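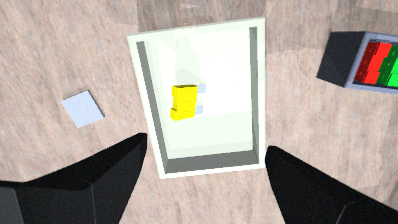 4.2 Collecting the demonstrations by remote control

Operators drove both arms in the simulator with a pair of hand controllers, one per arm, no keyboard except to end a take. We started with position control, direct one to one, and dropped it early. Hands drift. People also run out of table on their own side well before the arm does. Final set-up is a clutch: squeeze to move the arm, let go to bring your hand back. The view from above is where most of the trouble sits, and Figure 2 has a fair case of it. The yellow piece lies over part of the two pale pieces next to it, so from overhead an operator can't read where the pale ones end or what they would do if the yellow one were lifted. A tile of nearly the same pale blue sits out on the wood to the left, plain to see, easy to grasp. Several operators asked for a second view for the tray and we gave them one, a low side view, in a small window. Most used it. Some said it slowed them down and shut it.

Figure 2. Simulated workspace from above. Tray between two gripper fingers, loose tile at left, dark container with red and green blocks at right.

The Nenlow task set asks for three kinds of move: take a piece out of the tray, put one in, or pass a piece from one arm to the other over the tray. Passing is the hard one. With the clutch held on both sides the operator has to watch two tips at once, and almost everybody looked at the recieving arm and forgot the giving one. Result is a tug. In simulation the tug costs nothing, piece pops free or the physics goes odd for a moment, but a policy trained on it learns to tug as well. We cut these takes by hand. It was dull work and we'd not do it that way again (see 4.4).

Data. 1059 takes kept after cutting. 17 operators, most of them new to remote control, all with at least a short practice run that was thrown away. Start positions of tray, tile and container were shuffled for every take, small turns included, as the tray is turned a little in Figure 2. Turned trays matter more than we expected. With the tray square to the table people came straight down and closed the fingers with no thought. Once it was off square they rolled the wrist first, mid air, and those takes are the ones the policy seems to get most from. No proper ablation on that yet. It's an impression from watching rollouts and should be read as one.

Instructions to operators were kept short on purpose. Told: what to move, where to. Not told: which arm, which grasp, what order. An earlier batch done with a fixed script (left arm holds the tray, right arm picks) gave tidy, near identical takes and a policy that fell apart as soon as the container was moved over. We kept none of it. The free takes are messier, full of pauses, and the pauses are a problem of there own. A person stops to think and the arm hovers. Train on that and the arm hovers too, for good in the worst runs. We trimmed any stretch where both clutches were open and left all other stillness alone, on the grounds that a held clutch means the operator is still doing something, even if only waiting for a piece to settle.

Force feedback: none. The Hallano controllers can buzz, so contact between a finger and the tray wall was mapped to a buzz for some sessions. Operators liked it. Whether it made better takes we can't say, the sessions weren't matched and the people who got the buzz had also had more practice. Left out of the results.

4.3 Showing by hand

For comparison we collected a smaller set by hand guiding on the real arm at the Jarkanness lab. One arm only, operator holds the wrist and walks it through. Eleven minutes of training per person against most of an hour for the controllers. Quick, and nobody needed the clutch explained. But a person's forearm is across the table for most of every take, which ruins the overhead camera, so each motion was played back with no hands near and recorded again. Playback missed the grasp often enough on thin pieces that we leave them out of the hand set altogether. Flat tiles were the worst. The two sets are therefore not like for like and Table 3 should not be read as a contest.

One thing carries over. By hand, people approach low and slide in from the side. By remote control they come from straight above, every time, unless the piece is against a wall. We put this down to the camera: you move along the line you look along. Moving the main view down to the side changed the approach for the few who tried it, and made them much worse at judging the gap to the tray rim.

Related items
Clutching and drift in two-arm remote control: a short note
Mac Suibhne task set, notes for users
Trimming pauses from demonstration data (workshop version)

Reader comments

M. Bielecka: Did you log clutch state per frame? 4.2 reads as if you did but I can't find it in the release.

Authors: Yes, logged, left out of the release by mistake. Will be in the September update.

tray_and_tile: Same tugging problem here on passes. We made the giving gripper open by itself once the other one closed. Operators hated it, data was cleaner.

Contact: Miłosz Bielecka, corresponding author | Copyright the authors | Back to top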